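Teaching a Kitchen Robot One Drawer Pull at a Time

By the features desk
7/18/25

The training room at Jenau has a desk, two monitors and a hand controller on a coiled cable. The kitchen is on the screens. It is a simulated one, built by the company's software group in Grarnville, and the robot that works in it is simulated too. The person moving its arm is real and has been doing it since nine in the morning.

Jenau sells training data to companies that build household robots. Its operators open cabinets, close drawers, turn knobs and put cups on shelves, all by remote control, and every motion of the hand is saved. A finished attempt is called a demo. The learning software is given stacks of demos and tries to work out how to do the same thing without a person on the controller.

The kitchen project began in March with 200 demos of a single cabinet door. That was enough to get a policy that could open the door when the robot started directly in front of it. When the robot started a step to the left, the policy reached for the same spot in the air and closed its fingers on nothing. The team went back and collected more, with the robot placed differently each time. The set now stands at 1,892.

Operators work mostly from the wrist view, which looks out past the gripper fingers. There is a room view on the second monitor, but new people are told to ignore it for the first week. The wrist view is what the learning software gets, and an operator who steers by the other screen will make moves the software has no way to explain. If the hand can't see the handle, the person shouldn't be reaching for it either.

This takes practice. The wrist view tilts whenever the arm does, and a door that is perfectly square ends up looking like a kite. Close to a wall or a countertop there may be very little on the screen to steer by.

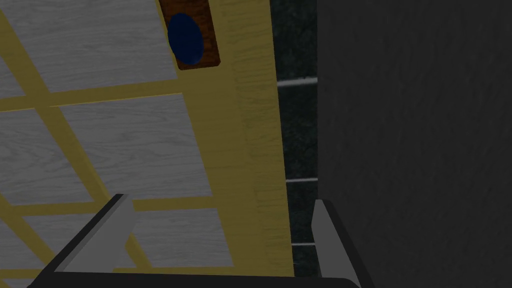
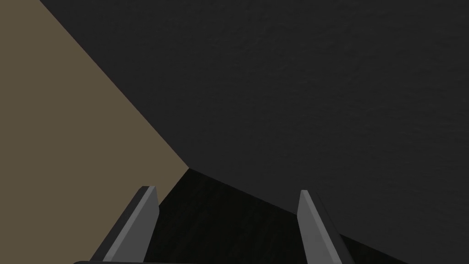 Two wrist views from the simulated kitchen, both with the gripper open. The cabinet door with the blue knob is in the first.

The controller is an Eleck, a handheld unit with a trigger for the gripper. Moving it moves the robot's hand, and a thumb button freezes the arm so the operator can bring a tired wrist back to a comfortable position. The company tried a keyboard setup before that. It was cheaper, but the motion came out in little steps, and the policies trained on it moved in little steps too.

Speed is another thing operators have to unlearn. A fast demo looks good and teaches badly. Jenau asks for a slow approach, a short pause before the fingers close, and a steady pull. Hesitating in the middle is fine. Backing up and trying again is also fine, and a portion of the set is recorded that way on purpose so the software has seen a recovery.

After each session a second operator plays back the demos and throws out the bad ones. Common reasons are a gripper that bumps the door frame or a recording stopped too early.

The next step is a physical kitchen. Taşdemir, a cabinet maker, is building five units for it with doors and drawers in different sizes. Jenau plans to collect 1,000 demos there with the same controller, then compare them with the simulated set. Delivery of the cabinets has slipped once already.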